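Visit report: Uvora customer research open day, Brarnau

Uvora opened its Brarnau office to agency clients in September. The program ran from 9:30 to mid-afternoon and covered survey design, session recording and checkout testing. I attended for our conversion team.

The first session dealt with on-site feedback forms. Marjorie Bellamy, who runs the survey group, presented results from a garden supply store, Cornunness. The original form had 16 questions and opened on page load. It was replaced with two questions shown after the order confirmation. The old form collected 248 completed responses in a month. The new one collected 1,882 over the same length of time, with traffic nearly flat.

Bellamy spent most of her hour on the open-text field. Each answer is read and tagged by two people, and disagreements go to a third. Shipping cost was the most frequent tag, followed by unclear return terms.

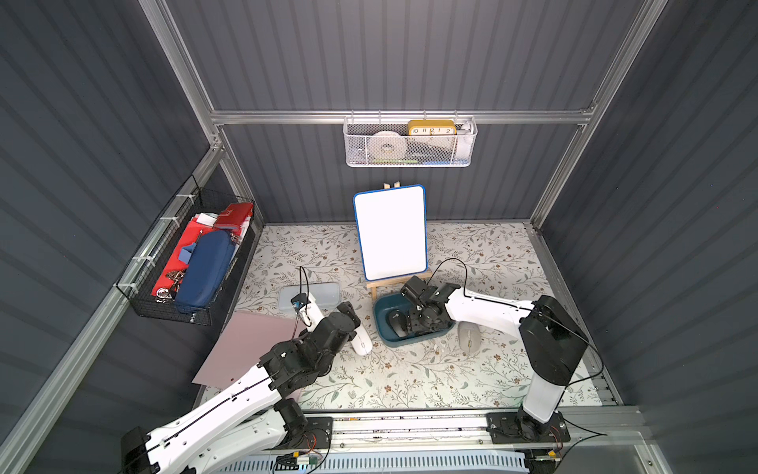
Mesh basket on the back rail, with the yellow clock.

After lunch we moved to checkout testing. The Onyshchenko plugin was shown on a staging site, splitting visitors between a one-page and a three-step checkout. The sample on screen was 106 orders, and the presenter declined to name a winner at that volume. Stopping rules are written down before a test starts - a practice we should copy.

Questions on consent banners were deferred to a written follow-up. The slides do not include the tag list, so I have requested it separately. Parking is behind the building, entrance on the north side.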